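Brivham Assembly Support Program
Progress report to the Skyrme Fund: two-arm sorting cell, Briltlow workshop
Prepared by Dalal Daher, cell maintenance lead
Reviewed by Rhys Treloar, operations manager
2022-03-12

1. Purpose of this report

The Fund's second instalment was released on condition that the two-arm sorting cell be brought under a written maintenance schedule. This report sets out the work carried out on the cell during the reporting period, the present layout, and the items still outstanding.

2. Work completed

The cell was out of service for 18 hours in total, against an allowance of 27. Most of that time went to the cabling. The gripper cable on each arm had been routed too tightly at the wrist and was catching when the joint turned past its usual range. Both cables were replaced and given a longer loop, and the ties along the upper links were renewed.

The grippers were removed, cleaned and refitted. Finger alignment was checked at the open and closed positions, and the closing force was lowered after marks were found on the caps of several push-buttons. Mounting bolts at both bases were checked against the torque values in the service manual. No movement was found.

The network switch serving the cell failed once and was replaced from stock. The fault log has been amended accordingly.

3. Layout and handling checks

The cell handles push-button switches with green or yellow caps. A shallow blue tray is placed at the centre of the work mat, with a translucent bin on either side, and each arm works from its own side. Bin and tray positions are now measured at the start of each shift and entered on the daily sheet.

Following the cable work, 187 handling cycles were run under supervision. Four were stopped by the operator, all for a poor grip on a switch lying on its side. The approach angle for such parts is under review.

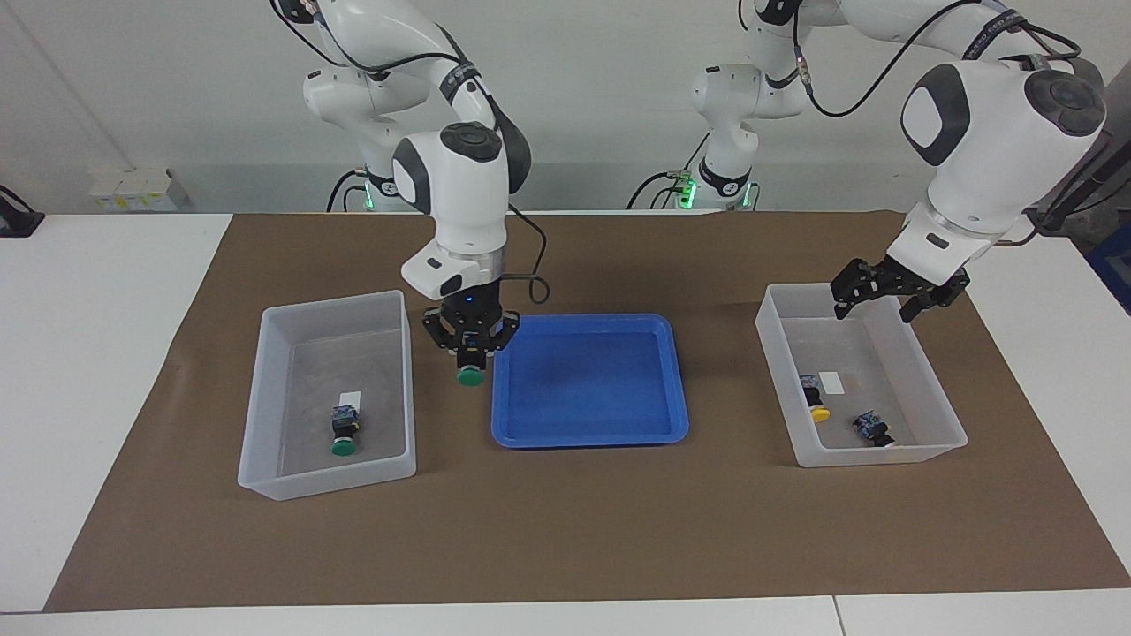
Green-capped switch held over the gap between the left bin and the tray.
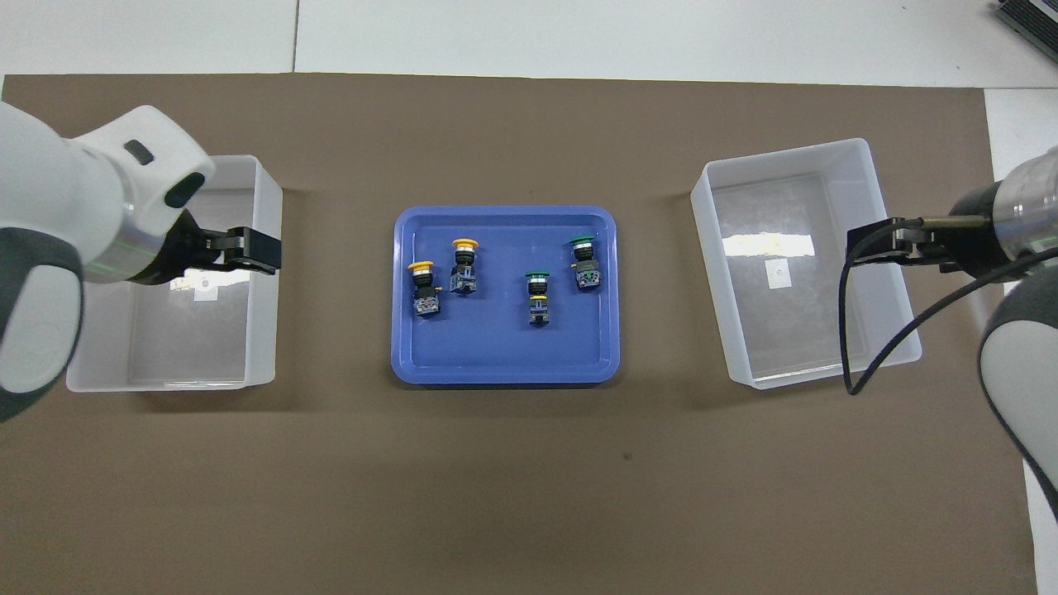

4. Outstanding items

The spare gripper ordered from Vatance has not been delivered. The supplier has confirmed dispatch in May. Until then, a gripper fault on either arm would take the whole cell out of service.

The paper mat is a consumable and will be changed monthly. A revised start-up checklist is in draft and will be issued once Mr Treloar has signed it.

5. Expenditure

To date, 63 per cent of the maintenance allocation has been spent. No variation to the budget is requested.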